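Last updated: February

Notebook, programming bench, Bavstead
Friday, start 8:40

Picking up the verify failures on the Stitico programmer. Same 144-pin microcontroller as last week, tray feed, four sockets fitted. Socket 3 is still throwing continuity errors on pins along one side. Sockets 1, 2 and 4 clean.

Swapped the adapters in 3 and 4. Fault stayed with site 3, so the adapter is cleared and I'm looking at placement or the site board. Ran 100 parts through site 3 only: 11 continuity fails, no verify fails on anything that passed continuity. Reseated the failures by hand and all of them programmed first go. Points to placement. 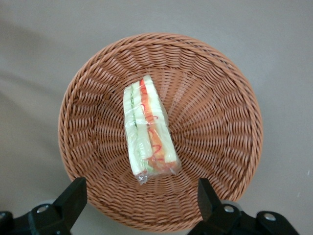
Round woven basket, from above.

Z-height for site 3 was taught before the new sockets arrived from Pernport. Job file shows sites 1, 2 and 4 re-taught since, site 3 not. Re-taught it by the manual method, stepping down until the vacuum reading changed, then backing off one step. Repeated three times with the same result each time. Saved as a new revision of the job; old revision kept in the archive folder, read-only.

Note on the job file: the Camargo converter drops the per-site offsets if the job is exported and re-imported. Copy the file directly between machines until that's fixed. I've entered it in the fault log.

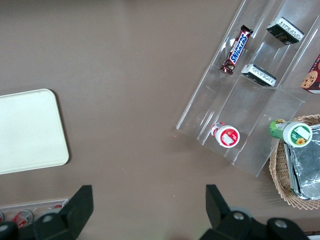

Second run after lunch, all four sites enabled, 845 parts. No continuity fails on site 3. One verify fail on site 1, passed on retry, checksum matches master. Marked that device with a dot and set it aside for a read-back on the desktop unit.

Cycle time is slightly longer than the old job. Didn't chase it. Could be the slower approach speed I left in while teaching; check the motion tab before changing anything else.

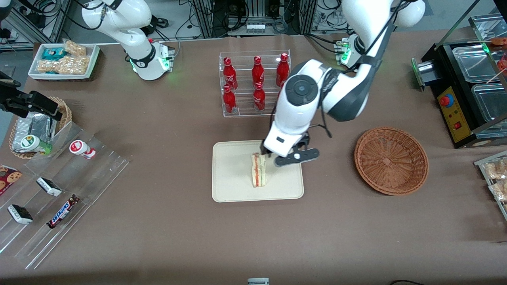

To do:
- Put approach speed back to the standard value, rerun one tray
- Read back the dotted part, compare against master
- Order a spare site board anyway, lead time from Pernport is poor
- Add socket change to the re-teach checklist, all sites, initialled

Vacuum cup on head 2 is getting shiny at the lip. Still holding. Replace at next service.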